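**Grokside Community Kitchen: progress report to the Niskanen Fund, August**

The evening meal program has now run for 13 weeks at the Nevalholm hall. We served 3,700 meals in that time, and 131 households are registered, mostly from the streets north of the canal. Attendance dropped during the school break and has since recovered.

Food costs are on budget. Gas is not, and we expect to overspend that line by the end of the grant period. Zsófia Takács has asked Zanura for a fixed rate and is waiting for an answer.

The second oven was installed six weeks later than planned. Until then we cooked in two shifts, starting at 2 p.m., and kept the menu to soups and stews. Baked dishes are back on.

We had hoped to open a Saturday lunch as well. We don't have enough trained cooks yet, so we would like to move that start date into the next period. The money set aside for it, 70 percent of the training line, is unspent.

Tableware is still a mix of donated pieces. A full matching set is in next year's request. 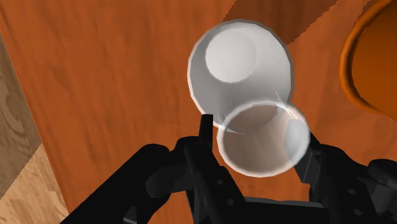

*White cup and orange vessel on a wooden tabletop.*

Receipts and the attendance sheets are attached.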